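Home | Forums | Perception & Planning | Unanswered | Log in

Planner treats fabric boxes as solid, refuses to go anywhere near them
14 replies (showing 9) | 377 views | 4 min read

sluse_travska
We're running the Flarkano planner (the April build, stock collision settings) on a table-top sorting job. Pick a soft item, drop it in the right box. With moulded plastic boxes it's fine. Swap in cloth ones and half the time I get "no valid path", and the other half it takes a route so cautious I could go and make tea.

Pipeline is depth cloud, segment, fit a primitive to each segment, hand the primitives to the planner. Planning budget is 30 seconds, which I'm aware is ridiculous. Box poses come from the perception node and not from a config file, so please nobody tell me to measure the table. 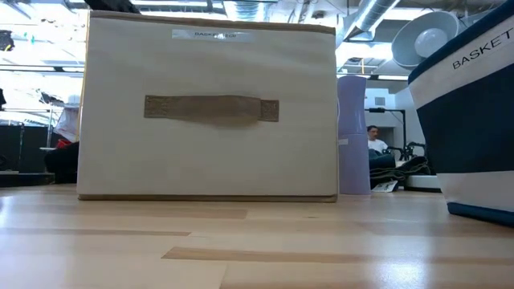
Collision padding is my main suspect, but I can't get the numbers to agree with me. Padding is set to 2 cm all round, and a primitive that gets fitted too wide gets padded on top of that, so the error is paid for twice. The fitter wants flat faces. The cream box bows outward along its left edge, and the fitter's answer is to shove the whole side out to the worst point and keep it there from table to rim. Then the lavender cylinder behind it ends up inside the padded volume, the two get merged, and the planner sees one enormous lump with no opening. I've tried shrinking the padding. It plans beautifully and then I don't trust it.

Has anyone got cloth containers working without writing their own fitter?

Reply | Quote | 6 likes

murkyvoxel
Your padding is fine. Your fitter is rubbish. Stop fitting boxes to things that aren't boxes.

Use an octree for obstacles and only fit a primitive to the opening, which is the one bit you care about.

Reply | Quote | 11 likes

ohm_on_the_range
> Use an octree for obstacles

And enjoy your flying voxels. Cloth edges give you a nice fringe of depth noise at the rim, exactly where the gripper needs to go. We tried this on the Jullham cell and the planner spent a fortnight dodging ghosts.

Reply | Quote | 4 likes

murkyvoxel
Then filter it? It's a filter. There are several.

Reply | Quote | 2 likes

ohm_on_the_range
We did filter it. We then had a lovely clean octree with no rim.

Reply | Quote | 19 likes

lpetersons
Līga from the Vasiliauskas tools group. We keep two models per container, and they're used by different stages. The approach stage gets the fat one, padding and all. The drop stage gets the opening as a polygon plus thin walls, and contact with those walls is allowed up to a force limit. It's cloth. If you brush it, it will survive, and so will you.

The merge sounds like a separate bug. Check whether clustering runs before or after padding. In the build you're using I believe it's after, and the setting is tucked away under "scene hygiene", a menu I can only assume was named by somebody's dentist.

Reply | Quote | 23 likes

sluse_travska
Scene hygiene. I'd scrolled past it every day thinking it was a log cleaner.

It was after. Moved it to before, and the box and the cylinder are now two separate objects, as the universe intended. Over 288 logged plans on replay the "no valid path" errors have mostly gone. Still slow. Still fat on the left.

I'm nervous about allowing contact, though. The wall may survive, but a light box slides, and then my pose estimate is fiction.

Reply | Quote | 5 likes

murkyvoxel
So re-estimate the pose after every drop. You've got 30 seconds to play with, apparently.

Reply | Quote | 8 likes

lpetersons
Rude, but I agree with the first half. Re-estimate after any cycle where the force went over your noise floor, and skip it otherwise. Don't do it every time, or your cycle time will be mostly looking.

I don't agree about binning the fitter. For the fat left side, fit to the lower third of the wall and the rim separately, then loft between them. It's a short script. I'll clean ours up before I post it, as the variable names are currently a cry for help.

Reply | Quote | 14 likes

ohm_on_the_range
Post it with the variable names.

Reply | Quote | 31 likes

Share (7) | Follow thread | Previous | Next | Back to Perception & Planning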